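Variable fonts get a home of their own as Fanen opens its library

27 February 2021
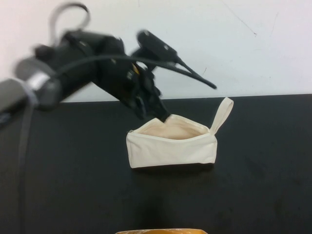 A robotic arm above a cream-coloured pouch on a black tabletop.

Web designers have a great new toy to play with. Fanen, the small type project run out of Sovholm, has opened its whole library of variable fonts to anyone building a website, and it's a beauty.

A variable font packs many weights and widths into a single file. Where a designer once had to load a separate file for light, regular, bold and so on, the browser can now slide between them. Pages load with fewer requests, and headings can grow heavier or narrower as the screen changes size. It's lovely stuff to watch in action!

The library launches with nine families, all of them drawn from scratch. Three include full Ethiopic character sets alongside the Latin ones, an area where choice on the web has been thin for years. Wubit Abera, who led the drawing work, said those three took up most of her time.

"Ethiopic has more than 200 characters before you even start on weights," she said. "Every one of them has to hold its shape as you move the slider. I redrew some of the letters so often I was seeing them in my sleep, but they look so good now on a phone screen."

The other six families are Latin only for the moment and cover everything from a sturdy slab to a very slim headline face. My favourite is Gebreyes, a warm, slightly uneven serif that stays readable at tiny sizes and gets wonderfully chunky at the heavy end.

Web studio Prurkilitz has been trying out the fonts since October and has already rebuilt two client sites with them. The studio said swapping over was mostly a matter of tidying up old style sheets - the browser does the rest. Older browsers that can't read variable fonts will fall back to a plain regular and bold, so no visitor is left with a blank page.

The fonts are free for personal and commercial sites, and the source files can be downloaded too. There's a test page with sliders for weight, width and slant, where you can type in your own text and see the colour and rhythm of a paragraph change as you drag. Set aside an hour for it.

More Ethiopic weights are planned.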